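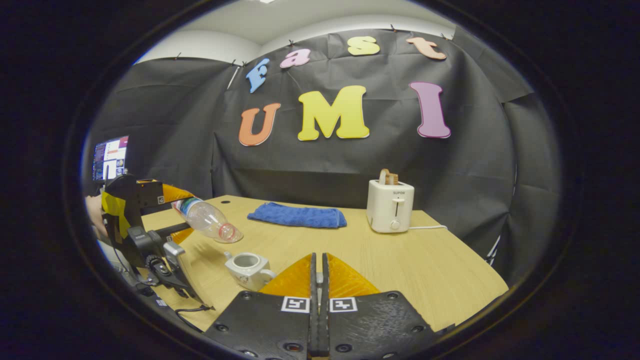
Zostia stops table tests after gripper fault

15 July 2020

Zostia has stopped all table tests with its hand-held grippers after a fault in the closing mechanism, the company told its partners on Wednesday. No person was hurt.

According to the fault report, one gripper did not open when the operator released the handle. It stayed closed on a plastic bottle for 37 seconds, and the operator had to loosen a plate by hand. It was the second such case since June.

Cletus Pennington, who leads the tests, said that the problem was found in a return spring supplied by Stondex. The spring had been used for almost 460 cycles. "We did expect it to last much longer," he said. "A finger near the plate can be pinched, so we take it seriously."

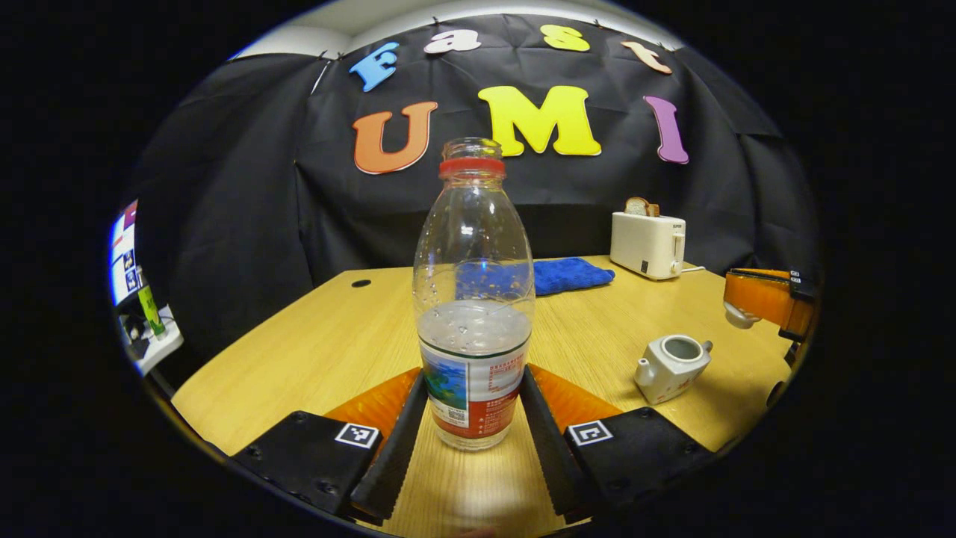

A plastic bottle held between the two gripper fingers during table work.

Springs from the same delivery, 50 pieces in total, will be replaced before the work continues. Operators must also check the opening movement before every session and write the result in the log. Stondex did not answer our questions before publication.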